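**Turine** ist eine Simulationsumgebung für Greifroboter, die von der Firma Jultarby als Abonnement vertrieben wird. Version 1 erschien am 31. Januar 2020. Die Kamera sitzt am Handgelenk, im Bild liegen stets die beiden Parallelfinger.

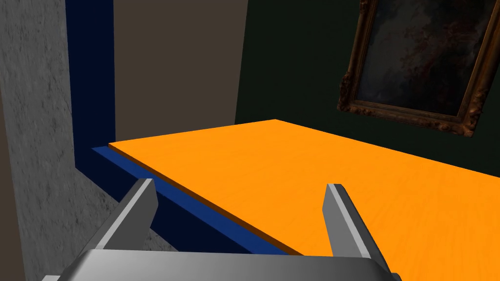

Der Katalog umfasst 1.684 Raumvarianten. Wandfarben, Oberflächen und Blickwinkel werden je Durchlauf neu kombiniert; Greifergehäuse sind in Silbergrau und Schwarz hinterlegt. 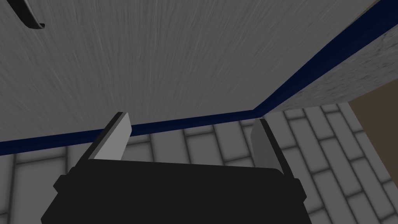
Die Basislizenz erlaubt 100 parallele Instanzen. Das Modul *Tufa* für Kontaktkräfte wird getrennt berechnet. Leitende Entwicklerin ist Da-eun Yook.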